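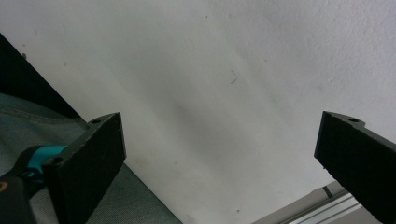
How soon after a wet day's clay shooting should I clean my shotgun?

The same evening, and before your own supper if you can bear it. Rain on its own is bad enough, but rain mixed with powder residue and the salt from your hands will put a brown freckle on a nicely blued barrel overnight. I learned this on a lovely old over-and-under after a soaking November shoot at Driltholm, when I sat down by the fire "just for five minutes" and woke up at half past ten with the gun still in its slip.

So, kettle on, and let's go through it properly. I'm assuming an ordinary break-action gun, over-and-under or side-by-side. Semi-autos have more bits to lose under the sofa and I'd rather you followed your handbook for those.

## Before you start

Open the gun and check that both chambers are empty. Look, and then look down the barrels from the breech end as well. I know you did it at the ground, and I know you did it again when you got home, but do it now anyway. Put any cartridges away in another room.

You'll want:

- a cleaning rod that fits your bore, with a bronze brush and a jag
- a packet of patches, or kitchen roll torn into squares (perfectly good, and cheaper)
- solvent and a light gun oil
- an old toothbrush
- a couple of soft cloths, one for drying and one for oil
- a tiny dab of grease for the hinge

## Drying comes first

Take the gun down into its three parts and wipe each one with the dry cloth. Go gently along the rib, where water loves to hide, and stand the barrels muzzle down on a folded towel for a good while so they can drain. Keep them well away from the radiator! Slow and airy is what you want, and the same goes double for the woodwork, which can crack or lift its finish if you rush it.

Your slip will be wet too. Unzip it fully, turn it out as far as it'll go and hang it somewhere with a draught. Please don't put a clean gun back in a damp slip, however tired you are.

## The barrels

1. Push a dry patch through from the breech to clear the worst of the muck.
2. Wet the bronze brush with solvent and work it right through, 2 or 3 passes each side.
3. Leave it for ten minutes. (Tea.)
4. Follow with clean patches until they come out pale grey or better.
5. Finish with one very lightly oiled patch.

If you've got screw-in chokes, take them out, wipe the threads, give them a touch of choke grease and put them back finger tight, then nip them up with the key. Chokes left alone for a whole season can get very stubborn indeed. Mine had seen 1,796 cartridges by the time I got round to them, and I had to take the gun to the smith with my tail between my legs.
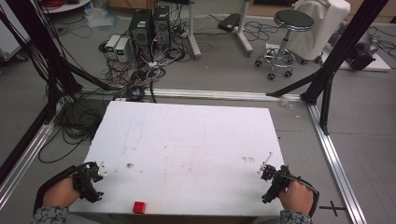 Gheorghița Preda wrote to say that I'm far too easy on the plastic streaks wads leave behind, and that a twist of fine bronze wool round an old brush shifts them when patches won't. I've tried it since, and she has a point, though do make sure it's bronze wool and never the steel sort.

## The action and the woodwork

Use the toothbrush, dry, around the ejectors and the face of the action, then wipe with a cloth that has barely met the oil. Too much oil creeps back into the head of the stock and softens the wood over the years. It's also why I store mine muzzle down in the cabinet for the first night.

The hinge wants a smear of grease no bigger than a lentil. For the stock, a dry wipe is plenty after most outings, with a drop of stock oil rubbed in by hand two or three times a year.

## Putting it away

Wipe away your fingerprints, lock the gun in the cabinet, and have another quick look the next evening. If you find a bloom of moisture on the metal, wipe it off and oil it again.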